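Ticket: Telemetry drops out mid-pass, same spot every time
Product: Bakhtiari ground station software with Trindau rotator controller
Opened by: Irfan Harahap
Status: Resolved, leaving open for comments

Hi all, me again, sorry! I run the little UHF station on our shed roof that listens for Wurnard (the student cubesat, the one with the noisy beacon), and since the February update I've been losing a chunk out of the middle of nearly every southern pass. Signal comes up beautifully out of the west, frames roll in, I go and put the kettle on, and when I get back there's a hole 30 seconds long where nothing decoded. Then it picks up again as if nothing happened.

I've been keeping this as a running log so I don't go over the same ground twice. Have a go at anything that looks silly.

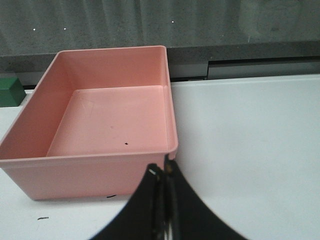
Attachment 1: pink plastic bin, empty.

Log, first evening. Checked the obvious stuff. Orbital elements were fresh that morning, computer clock was spot on, and the preamp was drawing its normal current. Swapped the coax jumper behind the receiver for a spare and got the same hole on the next pass. Waterfall shows the signal fading down into the noise over a few seconds, then popping back up with a sharp edge. Tomos Powell reckoned Doppler, and fair enough, it was my first thought too, but the trace stays dead centre right up until it fades. If the correction was wrong I'd expect it to wander off sideways.

Second evening. Wrote down the azimuth at the start of each hole, which I should have done on day one. 188 degrees. Next pass, much lower in the sky and going the other way, 188 degrees again for the end of the hole. So it's a direction and has nothing to do with time of pass. I got quite excited about this and rang Aled Cadwaladr during his tea.

Aled's theory was the neighbour's gum tree. It's a big tree! But it's been there the whole time I've had the station, and a low pass and a high pass shouldn't both get blocked by the same branches. Climbed up with the compass anyway and the tree sits well east of where the trouble is.
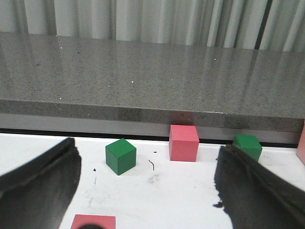
Next I went through the saved frames from the best pass of the week. The decoder got 1055 of them with a clean checksum, and the rest were junk or missing. What I wanted to know was whether the bad ones were bunched together or scattered through the good ones. Say the two green cubes on the white table are good frames and the pink cubes are bad ones: scattered would mean green and pink all muddled up, which is what you get with local interference or a dodgy connector. Mine had all the pink in one clump and green on both sides. That says pointing to me, the antenna looking somewhere else for a bit and then coming back. Kuo-hua Hsueh asked for the raw file and came to the same view, which was nice to hear from someone who does this for a living.

Monday, 6.40 pm. Did the boring test. Left the receiver off altogether, sat on the roof ladder with a thermos and had Bakhtiari step the rotator round in small moves. Lovely and smooth until we got to the south, at which point the boom swung 14 degrees too far, sat there, and then crept back into line once the commanded position caught up. The readout on the screen never showed it. As far as the software was concerned, everything was on target.

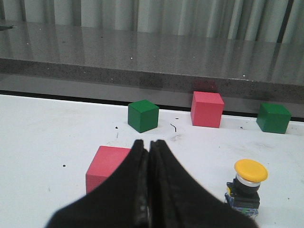 So I ran the same test backwards, east to west, and got the swing on the other side of the same bearing. I also had a squiz at the mast clamp and the thrust bearing while I was up there, and both were tight. No slop in the boom when I gave it a decent shove. Whatever was moving the antenna, it was being told to move.

Posted all that here and Octavio Henríquez wrote back before breakfast asking for my Trindau calibration table. I'd never looked at it, I didn't know it was a file you could open. The update had added a new south-stop entry and left my old one in place, so there were two lines for nearly the same bearing with different voltages next to them. The controller was hopping from one to the other as it went past. Deleted the newer line, saved, power cycled the controller (it won't reread the table otherwise, and I lost half an hour to that), and did the ladder test again. Smooth all the way round.

Two southern passes since then, both with no hole. I've also turned on the pointing log so I can compare next time something looks off.

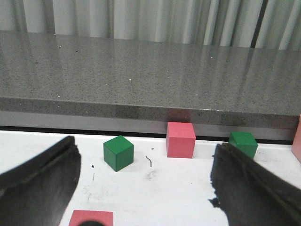 Do I need to redo the full calibration after deleting the extra line?

A full one isn't needed if your other entries haven't changed. Park the rotator at the south stop, check the boom against a compass bearing, and save the table again.

I'll send a copy of both tables to the Allow helpdesk, who look after the update packages, so they can see the doubled entry. If your station is a south-stop setup like mine and you updated in February, open the table and look for two lines close together near 180. Sing out if you find them and I'll add your controller's firmware version to the report.

Irfan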